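Workshop tips: living with a gripper on the packing bench

Oct 27, 2021

Garton put automation on our packing benches in April. The brochure talked about freeing people up for more interesting jobs. I have yet to meet the interesting jobs. What we got was the same work in a different order, plus a new set of small chores that no one had put on the rota. These tips are for anyone whose bench is next.

Ask what happens to the minutes
If a machine saves you time, find out where the time goes before you agree that it's a good thing. At our place the target went up by 10 pieces a shift in the first month. Get the new figure in writing, and ask for the date when it will be looked at again.

Keep the old tools
Management wanted the hand clamps and tongs cleared out to make room. We put ours in a labelled drawer. When the Bukex arm stopped one morning with 200 orders waiting, that drawer got us to dinner time.

Write down every stoppage
A cheap notebook will do. Time, what was being picked, what you did about it. Ours has reached entry 582. The supplier's own log shows far fewer, as it leaves out anything a person puts right by hand. If you do the putting right, it ought to be on paper somewhere, because that is your work too.

Don't teach it for nothing
Someone has to show the thing how to hold each new shape, and it will be the person who knows the stock best. That is skilled work. Ask for it to go in your job description, and don't let it be squeezed in at the end of a shift when your wrists are tired.

Hold smooth, tapered things by the body
Tall pieces with a rounded top cause more bother than anything square. Go in from both sides, well below the narrow part, with the pads level with each other. Squeeze until the piece stays put, then stop. More force only marks the finish.

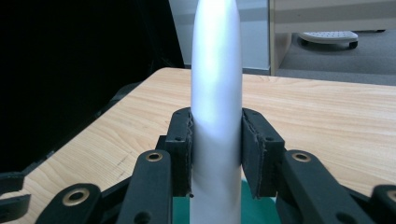
Look at the pad linings
Dark foam or rubber frays along the edge sooner than you'd think. A bit of fraying is fine. Change the strip once it starts to peel or leaves crumbs on white stock. We check every 7 days, and the spares live next to the tape.

Put a mat down
A plain mat protects the tabletop and stops small parts rolling off. Wipe it with a damp cloth and let it dry flat. Skip the special one in the Nishimura catalogue unless someone else is paying.

Get the breaks settled early
The arm doesn't need one, and a timetable drawn up around it will forget that you do. Ours had to be redrawn twice. The second version is pinned up by the sink and the afternoon tea break is still too short.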